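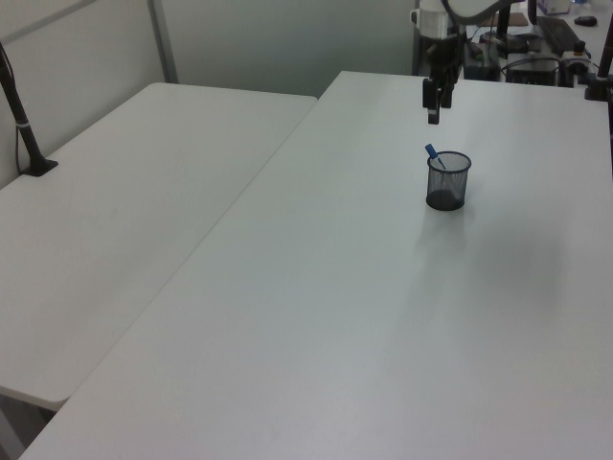

Figure 2. The pen station on the main table, with the blue-capped pen in the wire-mesh cup and the gripper hovering over the table just behind it.

4.2 What happened at the open day

I should say up front that I did not plan to write a section on the open day at all. The study was supposed to be the lab trials in Section 3 and the interviews in 4.1, and the June open day at Itport was going to be a line in the acknowledgments. Then I spent an afternoon standing next to the arm while half of Plolville walked past asking me things, and I came home with more notes than I had from two weeks of proper trials. So it gets a section, and I'll try to be clear about which parts are data and which parts are me talking.

The task was the one readers will know from Section 3: take the pen out of the cup, hold it clear for a moment, put it back. We chose it because people understand it without a sign. Everyone has a cup of pens somewhere. Graça Torres wanted the block-sorting task, which makes for better video, and she was probably right about that, but blocks need explaining and pens don't. We ran it on the same table we use every other day of the year (Figure 2), with the Lukonley controller on its normal speed setting to begin with. More on speed in a minute, as it ended up being the thing I learned the most about.

Visitors came through in small groups on a Tuesday, starting at 2 p.m., and the door counter had us at 225 by closing. Please don't read too much into that number. It counts people who went back out for their coats, and it definitely counts me. What I can stand behind is the log from the arm, which recorded 80 full pick-and-return attempts during public hours. I left out the runs we did while setting up and the handful Martim Guerreiro did at the end for his own kids.

My job was to stand on the visitors' side of the table and talk. Martim had the keyboard and the stop button. We had agreed on a script, a pretty good one I thought, in which I would introduce the arm, say what it was going to do, let it do it, and then ask people what they had expected. The script lasted for maybe four groups. The problem was the order. If I explained first, people watched me, and when the arm moved they turned around too late and asked to see it again. If the arm moved first, they watched the arm, and then they had questions, and the questions were better than anything in my script. By mid-afternoon I had given up on the introduction and just said hello and nodded at Martim.

I wish I'd switched on purpose, at a known time, with some kind of coin toss between groups. I didn't. I drifted into it over the course of an hour, so I can't give a clean before-and-after comparison and I'm not going to pretend to. My notes from the early groups are mostly about how it works: what kind of motors, how heavy is it, how much did it cost. The later ones are full of questions about what the arm knows. Does it know the pen is there? Would it notice if I took it away? Does it know it's a pen? That last one came from a girl who looked to be in elementary school, and I gave her a mumbling answer that I have been improving in my head ever since.

The "would it notice" question came up so many times that we started letting people decide for themselves. Martim would stop the arm and lock it, I'd take the pen out of the cup, and then we'd ask the group to say out loud what they thought would happen next. Most people said the arm would look for the pen or wait for it. A fair number said it would do the whole motion anyway, closing on nothing. With the setup we had that day the second group was right. The grasp check comes late in the sequence, after the fingers close, so the arm goes down, grips air, and only then gives up and backs off. I had seen it do that over 100 times during development and had long stopped finding it interesting. Watching it next to strangers was something else. People laughed, and then they went quiet, and then somebody would say "oh, it didn't see." I heard that sentence, or one very close to it, from group after group.

I think this matters for the argument in Section 2. The interview participants in 4.1 had been shown successful runs only, and they talked about the arm as if it were looking around the table the way they would. The open day visitors who saw the empty grip talked about it differently. They used words like "program" and "steps" and "set up to." I don't have matched groups and the wording of my questions changed all day, so please treat this as a hunch with some field notes attached. It's a hunch I hold fairly strongly, though, and the follow-up with Carrilho (Section 6) is built around it: half the school groups will see an empty grip and half won't, and this time there will be a coin toss.

Now, speed. We began at the setting we use for all our trials, which feels slow if you work in the lab and want to go home. I had worried that visitors would get bored. Graça, who has done a lot more public demos than I have, told me to slow it down further and I didn't listen. In the first hour a good part of each group took a step back when the arm started to move. It wasn't dramatic, just a little shuffle, and they came forward again after a second or two. Once I'd noticed it I couldn't stop noticing it. So before the next group came in we dropped the approach speed by about half and left the rest of the motion alone. The shuffle got smaller. It did not go away, and the youngest visitors never did it at either speed — they leaned in, which is its own problem and the reason Martim kept one hand where it was.

The slower approach had a second effect that I hadn't thought of. It gave people time to talk while the arm was moving. At normal speed the groups watched in silence and the conversation started after the pen was back in the cup. With the slow approach they narrated. "It's going for it. No, it's too far left. No, wait, it's turning." Two of my best pages of notes are nothing but this kind of thing, strangers calling the motion like a ball game. For anyone who wants to know what people think a robot is about to do, I'd say that is worth a lot of questionnaires, and it costs nothing but patience.

Failures with the pen in place were less common than I'd feared and more useful than I'd hoped. The usual one was a bad return: the arm brings the pen back, the tip catches on the rim of the cup, and the pen either slides in at a silly angle or the whole cup shifts a little. We didn't hide any of these. When the cup moved, I pushed it back to its mark during the next pause and told people why the mark was there. That led to another round of questions (why not just let it find the cup?), and I ended up explaining our calibration procedure to a retired bus driver who then suggested a heavier cup. We have since tried a heavier cup. The results are in Table 3 and I have thanked him in the acknowledgments, not by name, because I forgot to ask for it.

Some practical notes for people thinking of doing the same. Put the note-taker and the talker in different bodies. I was both, and there are whole stretches where I was enjoying the conversation so much that I wrote nothing down. Decide ahead of time what you will do when someone reaches for the object; we had a rule for the arm but none for the hand, and we made one up on the spot. Leave longer gaps between groups than you think you need. Ours were short, and the groups started to overlap, so that late arrivals heard the previous group discuss the empty grip before they had made their own guess. I've flagged those groups in the log and dropped their guesses from everything reported above.

The tally of guesses, with the flagged groups removed, is in Appendix B along with my typed-up notes. Martim's timing log is there too. The two don't always agree on when a group came in, and where they differ I have gone with his.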